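About Pivach

Pivach makes and repairs internal doors, wall panelling and fitted cupboards for older houses and small public buildings. The firm was set up by Rigoberto Agudelo and Ashraf Ezzat and works from two units on the Sala estate. Machining is done in one, finishing and storage in the other.

Timber is held at 30 per cent of capacity through the winter so that boards can be stacked with full air gaps. Moisture content is measured on arrival and again before cutting. Panels are fitted dry into grooved frames, without glue, to allow for seasonal movement across the grain.

We have completed more than 59 jobs under the Platinar range, which covers framed panels in standard heights. Work outside those heights is drawn and priced separately under the name Cikum.

Site surveys are carried out by Ashraf. Drawings are issued for signature before any timber is cut. The order book for the following year opens in October. The office is open from 8 am to 4 pm.
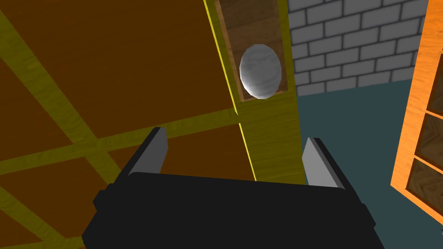 Reddish-brown wood panel with olive-yellow strips, computer rendering.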